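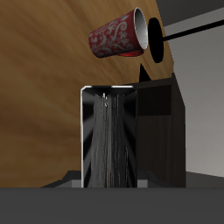
Someone in my replies says a toilet can't lose that much water without you hearing it, so the meter must be wrong. Ok. I thought the same thing. For most of a month I thought the same thing. Thread I guess

Print this page | E-mail this page

Water bill came and it was 2,035 gallons over what we used the month before. Same people in the house. No pool, no garden to speak of, didn't wash the car once (you can tell)

First thing I did was call the water office in Fadstead and get a bit huffy. Lady was nice about it. She said go turn everything off and look at the little triangle on the meter. If it's moving, water is going somewhere

Didn't know there was a little triangle. Have lived here for years

Our meter's in a box by the curb under a plastic lid. Lid full of dirt and one enormous spider. Took a screwdriver to pry it up. Bring gloves

Triangle was moving. Slow, but moving. Everything in the house off, dishwasher off, ice maker off, me standing in the street in slippers

So then you have to work out if it's the house or the pipe between the street and the house. You shut the main valve where it comes in and look again. Still moving = the pipe underground, and that's the expensive one

Ours stopped. Big relief. Sat on the curb a minute

Also our main valve hadn't been touched in forever and it did NOT want to turn. Please go turn yours now while nothing is wrong. Gently. If it feels like it's going to snap, leave it alone and get someone in

So, inside the house. I checked under both sinks with a paper towel, ran it along every joint. Dry. Water heater, dry. Washing machine hoses, dry but kind of crusty, added to the list of things to worry about later

Then I spent a whole evening convinced it was under the slab. Lying on the kitchen floor with my ear on the tile. Don't do this, all you hear is the fridge

What I should of done first is food coloring. Few drops in the toilet tank, don't flush, wait. Color shows up in the bowl = the flapper's leaking

We have 2 toilets. Did the downstairs one and nothing. Clear as anything. Got cocky and didn't bother with the upstairs one till the next day because it's newer

It was the upstairs one

Blue bowl in ten minutes. Zero noise. No hissing, no ghost flush, nothing. That's my answer to the replies, it can be silent, the water just slips down the side in a sheet so thin you don't see it either

The flapper is the rubber thing at the bottom of the tank. Ours had gone wavy along one side. Wipe your finger on it and your finger comes away black, so that's your other clue. And your finger stays black for a day

Now the plumber part. Before I'd found it I had called Rezaei for a quote on leak detection, $400 to come out and listen to the floor with their gear. Fair price for what it is, they were polite, not having a go at them. Cancelled it with an hour to spare

The part was $5. Hardware store on Mikley Road, the aisle by the paint. I'm still a bit sick about it

(bought the wrong size first. They come in two sizes, measure the hole the flapper sits over before you leave the house. I took a guess. I guessed small. Back to Mikley Road)

Search this site... Go

How to swap it, for whoever asked — shut the little valve behind the toilet, flush, hold the handle down till the tank is mostly empty. Unhook the chain. Pull the old flapper off its two pegs. New one on. Hook the chain back up

Leave a bit of slack in the chain. Too tight and the flapper can't sit down flat, too long and the chain gets caught underneath and you're leaking again. I had mine too tight. Did the dye again, blue again, said some words

One link looser. Clear

Wipe down the seat the flapper lands on while you're in there, there's a ring of crud on it. I used an old dish sponge, which is now a former dish sponge

Somebody's asking about the drop in tablets, the blue ones. Guy at the store said they eat the rubber. We'd been using Wastum tablets upstairs only, so draw your own conclusions, I don't know for sure and I'm not a chemist. We've stopped anyway

Went back out to the meter at 6 a.m. before anybody was up. Triangle dead still. Watched it way longer than a normal person would

Getting money back: call and ask if they do a leak adjustment. Ours does, there's a form, you have to attach the reciept for the part. They want to see you fixed it. So don't throw out the receipt like I nearly did, it was in the bag with the wrong flapper

They only adjust the sewer side of it here, not the water itself. Reasoning is that it did go through the meter and you did use it, sort of. Other towns do it differently so ask

Haven't heard back yet. Will add on here when I do

Couple more from the replies, good ones: check the hose bib out back, check the softener if you've got one (it can get stuck in its rinse and run down the drain all night), and if you have irrigation, walk the yard and look for one patch that's greener than the rest

And no, renters, you shouldn't have to pay for the flapper. Tell your landlord in writing with the date on it. If the water bill's in your name they have no reason to hurry so keep on at them

Ok the dryer's buzzing. Go put food coloring in your toilets — both of them, even the new one

We use cookies to improve your visit. Accept | Manage settings

Get our newsletter: enter your e-mail address. Sign up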